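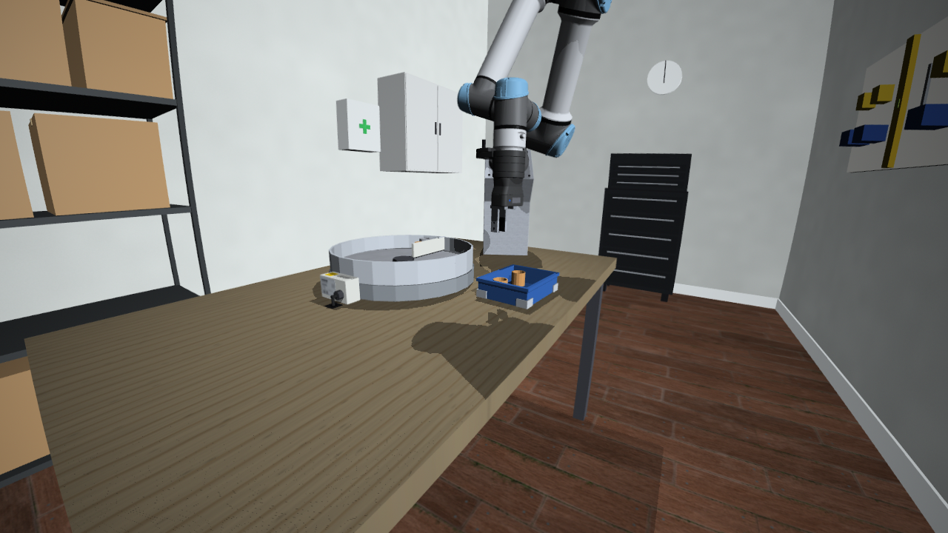
What happened to the old foundation stone at the Tetteh Street hall?

Posted by Dela Appiah, 26/09/2025

Hi all, hoping one of you locals can help. My nan always talked about a foundation stone on the front of the Tetteh Street hall, laid by the mayor of the day, with a list of councillors underneath. I went past in February and couldn't find it anywhere. There's a rendered wall where she reckons it was. I'm putting together a bit of family history (her uncle was one of the councillors, or so the story goes) and I'd love a photo of the inscription. Was it moved, or has it been covered over? And does anyone know what it said?

3 comments · 2 shares

Hemant Singhal

It's still there, just not where your nan remembers. When the side wing went on, the front door was shifted to the Brullari Road side, so the stone ended up in the little passage next to the kitchen. Ask for the key at the library and they'll let you through. I copied the wording down years ago for a walking tour and I'm fairly sure there were only 4 councillors named, plus the mayor and the town clerk. The bottom line is badly worn — take a torch and hold it side on, the letters come up much better that way. Don't rub it with chalk, please, the last lot of chalk took ages to fade.

If the uncle isn't on it, try the council minutes. They're bound by year, and the one you want runs to 96 pages with no index, so pack a sandwich. The ceremony got a decent write-up in the local paper too, with the whole of the mayor's speech, which went on a fair bit.
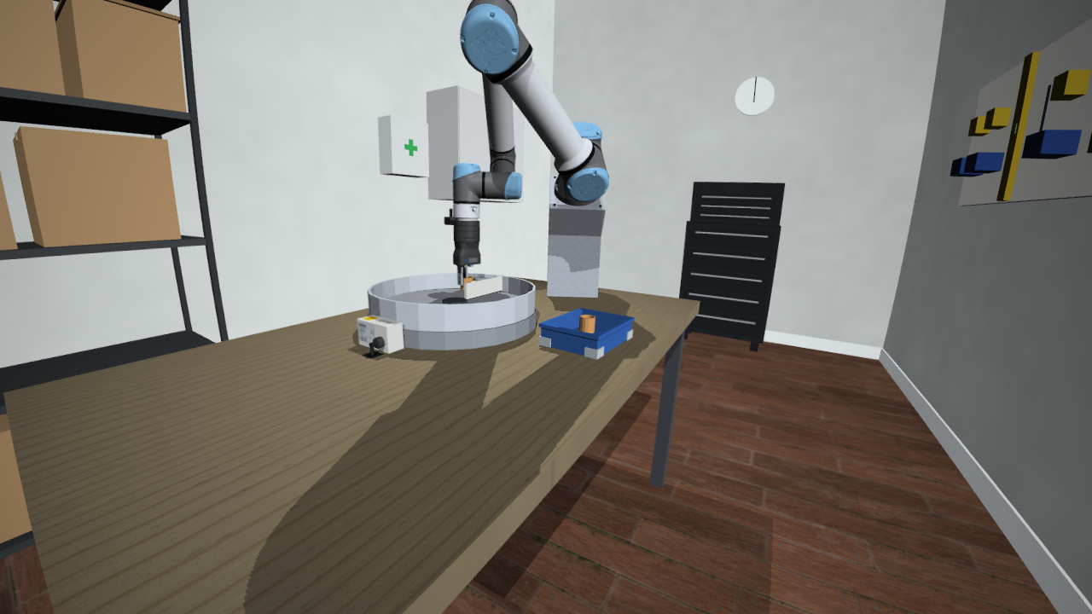

Arm and pedestal at the far end of the long table

Helpful (40)

bivumano_bev

pretty sure it got chucked out when they did the render?? my dad said it went to the tip. could be thinking of the drinking fountain though, that had a plaque on it as well. the RSL might know

Helpful (2)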